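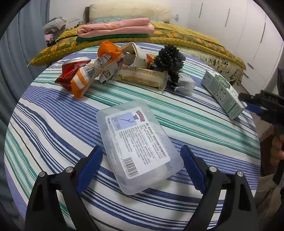

Talk notes: The Snack Stash, or How I Learned to Tidy a Bed
Ceston community room, 2022-10-16
30 minutes including questions. Water on the left. Slow down!

Open with the show of hands. Who has food in their bedroom right now? Wait for it. Somebody always puts a hand up halfway and then takes it down again, so be nice about it, and put mine up too.

Okay. So I live in one room. Bed, desk, curtain, one shelf that leans. When I come home from the store I dump everything on the bed because the bed is the biggest flat thing I own, and for years that's where the snacks stayed until bedtime, when they got shoved to the floor by my feet. (Pause. People usually groan at the feet part.)

Then the story of the granola bar in May. Keep it short this time, I ran over at Rirketti telling it. Pillowcase, melted chocolate, job interview the next morning. Done.

What I do now. I still dump it all on the bed! I want to be really clear on that, I'm not here to tell anyone to buy a pantry. But I sort it while it's there, before I sit down, and it goes into 3 piles.

Pile one is trash. Empty wrappers, crumpled bags, the paper stuff that had something in it once. Pick up every bag and give it a squeeze, you'd be amazed how many have two chips left in them. Eat those or don't, but decide.

Pile two is open. Torn paper bags are the worst for this, they don't roll down neatly and they shed crumbs all over the sheet. Clip it, or tip what's left into a jar. I use the Dinix clips, the fat ones, and no, they don't pay me. Hold one up here. It's in my coat pocket, CHECK THE POCKET.

Pile three is sealed. Flat bars stand up on their sides like books. Twisty wrapped things go in the front because they roll. Puffy foil bags go in last, on top, or you'll be eating dust.

Next bit is things that are not snacks. There's always something that came home in the same shopping bag, some plastic box with a label full of tiny print and a barcode, and it gets swept in with the cookies because it's the same size. Mine ended up in the snack drawer for weeks once and I bought a second one. So anything you can't eat goes on the pillow. Pillow means it has to be put away before you can lie down.

If they look sleepy, do the demo with the McPhee tote. If they don't, skip it and go to the sheet.

The sheet! Shake it out when you're finished. Out the window if you have one, over the tub if you don't. I have stripes, and stripes hide crumbs beautifully right up until you get in with bare legs.

Whole thing takes me 5 minutes, with music on.

Questions. Ants will come up. Say jars with tight lids, and wipe the shelf. If someone asks about mice, say talk to your landlord, and move on to the next hand.

Leave the sign-up sheet by the door and take the clip back.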